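About us

Hello, and thanks for clicking on the page most people skip. I'm Josefina Daza, and together with Ignacio Cáceres I run the Kesby group, which is a small robotics lab on the top floor of the old Wandstead School of Design. We teach pairs of robot arms to do table jobs: clearing up, setting out, moving one thing off another without making a mess. We do most of our learning in simulation and then see how much of it survives contact with real furniture.

How we got going

I came to robots sideways. I'd trained as a mechanical engineer and spent a good few years designing hinges (I can still bore a whole train carriage on hinges). Ignacio was writing physics code for games, mostly things falling over in a convincing way. We met at an evening course in Plulholm, where we were both meant to be learning Czech, and ended up arguing in the back row over why a simulated cup never slides quite like a real one. The Czech didn't stick, apart from one word. Our teacher was a Mrs Říha, and when we finally had a piece of software worth naming we called it Říha after her. She's been told. She thought it was very funny and asked if it did its homework.

The school gave us a room and let us teach a module in exchange, and that is still the arrangement. We take on students for their final projects, and a couple of them have never left, which suits us very well!

What we work on

If you want the short version, it's this: can a policy learned on lots of made-up tables cope with a table it has never met?

The longer version takes a bit more patience. When you train a robot in simulation the easy thing is to build one nice table, put the objects where you like them and practise until the numbers look good. We did that at first. The numbers looked lovely. Then Ignacio turned the table a little and swapped the wood for another wood, and our clever policy reached for a patch of grain as though it were a biscuit. I wasn't very cheerful that week.

So now we shuffle. Říha builds a fresh table for each practice run, with a new surface, new light, a different set of things on top and a different camera position. Some of what's on the table matters to the job and a lot of it doesn't. We call the second lot "the clutter", and we've grown rather fond of it. Jars, boxes, wire baskets, plates, trays, whatever the students have modelled that month. We had a long spell when every table seemed to have cake on it, and I blame the second-years for that one.

The other half of the method is what we call taking turns. With two arms you have the question of who goes first, and the usual answer is to have one controller decide everything for both. Ours gives each arm its own small plan and a shared guess at what the other one is up to. When the guesses agree, they carry on. When they don't, the arm that's further from the object waits. It's the sort of rule you'd make up for two people in a narrow kitchen, and it came from exactly that, because our kitchen at the lab is tiny and Ignacio is not.

What we've found so far

Our biggest set of runs used 3000 shuffled tables for training and kept 860 back that the policy never saw. We compared it with the same policy trained on a single tidy table. I won't paste the charts here (they're in the write-up, and Ignacio made them, so they're prettier than anything I could manage), but the pattern was plain enough. The tidy-table version did better on the tidy table and fell to bits nearly everywhere else. The shuffled one was a touch worse at home and far steadier away. We'll take that trade every time.

The taking-turns rule helped most where the arms had to work close together, and hardly at all where there was plenty of room. We'd hoped for more from it on wide tables. We've also got a stubborn problem with soft things. A frosted cake in our simulator is a solid lump with a nice paint job, so a grip that goes perfectly well on screen tells you very little about what happens to real icing. I've got opinions about how to fix this and Ignacio has different ones. We're trying his first.

And there's height. When an arm comes in over something with a raised lip, like a tray, the policy sometimes goes much higher than it needs to, then comes down slowly as if it's thinking better of it. It does no harm, it's just slow, and watching it makes me want to lean in and help. One of our students is looking at whether a second viewpoint would sort it out. She reckons yes. I reckon partly.

Who's here

There are 9 of us if you count everyone who has a mug. Ignacio looks after the simulator and anything with a physics engine in it. I do the control side, the teaching timetable and the hardware, so if there's a screwdriver missing it's in my coat. The rest are a mix of research students and two engineers who split their time between us and the school workshop. We've got 4 desks by the window and there is a rota for them, which is taken more seriously than the reading group.

We don't have a grand hierarchy. New people get a table to build in their first week, from scratch, with whatever they fancy on it, and it goes into the pool with everybody else's. It's a nice way in. You learn how the software fits together, and for months afterwards you'll spot your own daft ornament turning up at the back of somebody's training run.

Working with us

We say yes to more visits than we probably should. If you teach, we're happy to bring a laptop and let your pupils make tables of their own, and the younger ones are often much better at clutter than we are. If you're a researcher and want to try Říha on your own arms, write to us and tell us what you've got. It's free for teaching and for non-commercial work. The instructions were last tidied up in June 2021, so a few menus have moved, but the main steps still hold.

Student places open every September. You don't need to have touched a robot before. We'd like you to be able to write a bit of code, and to be all right with things going wrong for days on end and then working on a Thursday teatime for no reason you can find. Send a page telling us what you've made, in any field at all. Knitting has got someone in before now, and she's now our best hand at collision meshes.

The post comes to Kesby, top floor, School of Design, Wandstead. The lift stops one floor short, so come up the last stairs and turn left at the whiteboard. We put the kettle on at half past ten and again at three, and you'd be very welcome at either.

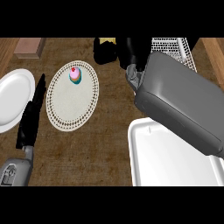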